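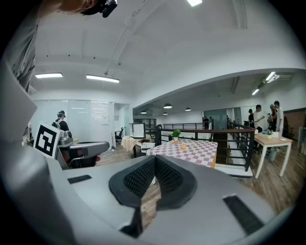
What went wrong? The tracking on the left-hand gripper drifted, and we kept recording for 19 episodes before anyone caught it.

So, that's the bad news in this report to Salinance for the Vultbridge table-setting work, dated 2023-06-23. The marker on the left unit had worked itself a little crooked on its mount (two screws, both backed out). The position log looked fine when we skimmed it, but on replay at the Ogola bench the arm came down too low and drove a fingertip straight into the tabletop. The stop button did its job and the only damage was a bent finger and a cracked plate, but I didn't like it one bit!

I've pulled all 19 episodes. Out of the 800 we promised you that's a small bite, and we're redoing them now with the same foods on plates and the same checkered cloth. 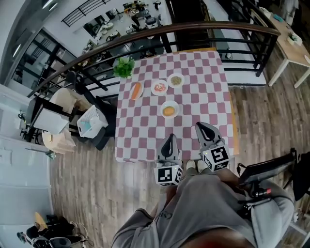 Peltovwood wrote back that a thread-locked screw would only hide the problem, and that they'd want a marker check at the start of every batch before they run anything of ours on their arm. Fair enough. We've added one, plus a slower first replay with the speed capped, and I've asked for 6 spare mounts (they're cheap, I'll take them out of the parts line).
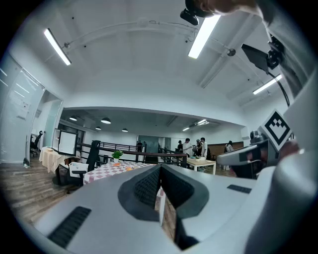 Gripper and marker at the checkered table, Vultbridge upper level.

The August delivery still stands. The bent finger goes on my next expense sheet.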